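Vetell planner - progress to the end of March

Summary for the Briltusen fund: the planner works, mostly, and it now tells us when it doesn't. The second part took longer.

Work done. We replaced the old grasp scorer, which had strong opinions and little evidence, with one trained on 1,773 simulated episodes. Two-handed reach planning is merged. The collision checker no longer believes the left arm is furniture. Median planning time fell from 136 milliseconds to 50, and we spent the savings at once on a second perception pass.

Perception. Marble remains our chief adversary. Mudolska, our scene generator, randomises counter and board textures, and the segmenter still finds objects in the veins that no cook has ever lost there. Dark items on dark boards are also under-segmented, so pans and boards get extra weight in the next training set.

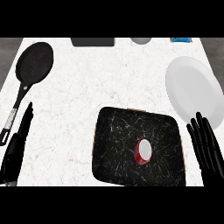

We have 26 open tickets, most of them about handles. The planner treats a handle as part of the obstacle until asked to grasp it, then sulks for a cycle while it changes its mind. A fix is in review.

Next quarter. Port the logging tools to the Trương cluster, finish the handle fix, and start hardware trials in June - provided the wrist drivers arrive in a version that compiles. No change to the budget is requested at this stage.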